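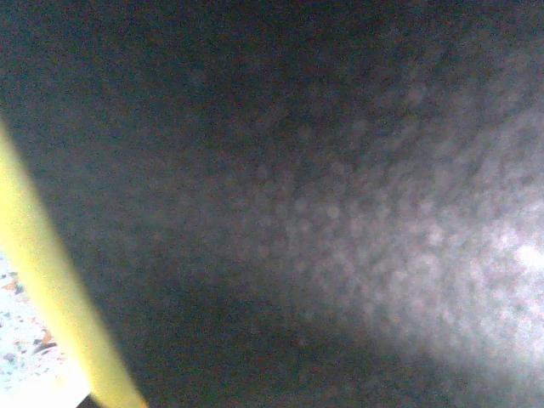
5/5/20. Entry for the international partnerships working file, Stollthorpe campus, made by S. Wuisan after the morning call with Slamet Pasaribu. The call dealt with the Kurneo articulation agreement and with the position of students who were due to transfer to us in the autumn. For ease of reference I have marked the settled items in the shared sheet in a pale lemon yellow, close to the upper part of the band running down the left, and the unsettled ones are left plain. Colleagues are asked to keep to this and not to add further colours, as last year's sheet became hard to read.

Numbers. Kurneo College has put forward 40 students for second-year entry. Of these, 21 hold confirmed offers and have paid the deposit. The remainder are waiting on final marks, which the college does not now expect to release until June. Slamet asked whether the deposit deadline could be moved. I said that Admissions had agreed in principle but that nothing should be put to the students in writing until the revised wording has been approved.

Language evidence. Test centres near the partner are closed. The proposal is that we accept the college's own final-year English assessment, moderated by two members of our staff from recorded speaking samples. The Registry is content for one entry cycle only. It must be recorded as a temporary measure, with the date of review stated on each offer letter. I have drafted the sentence for the letter and placed it in the Ravenora folder, since the same wording will be needed there.

Ravenora. No change from the last entry. The memorandum remains unsigned and their international office is working from home with limited access to the official seal. They will accept a scanned signature for the student exchange but want paper originals for the joint degree. Legal Services to advise.

Teaching. The Academic Board paper says that the first term will be taught "with a substantial online element". Slamet pointed out that this phrase will be read by families as meaning that students may stay at home and pay less. He would prefer a plain statement of which classes are in person and which are not. I agree with him, and have said so to the Dean's office, but we are not in a position to give it yet. Fees for the term have not been discussed at this level and the team should not be drawn on the matter if asked.

Raju scheme. The travel bursary under the Raju scheme was budgeted for outward flights in the coming term. If travel is not possible, the fund holders will consider releasing part of it for equipment and home internet costs -- a case has to be made in writing, with figures from the partner. Slamet will send a short survey to the confirmed students only. I have asked him to leave out the question on family income, which was in the first draft and which we have no need to hold.

Arrivals. Accommodation can hold rooms without charge for 3 weeks beyond the usual start of contracts. They would like names before they will hold anything. The airport collection service is suspended and should come off the web page; the old text was still showing this morning.

Correction to the previous entry: the module mapping for the accounting route was given there as complete. It is complete for year two only. Year three still lacks an agreed match for the taxation module, and the external examiner has not seen it.

Actions. SW: revised deposit wording to Admissions; web page on arrivals; chase Legal Services on Ravenora. SP: student survey; list of names for Accommodation; syllabus for the taxation module in English. Next call at the same hour, once the Academic Board paper has been released.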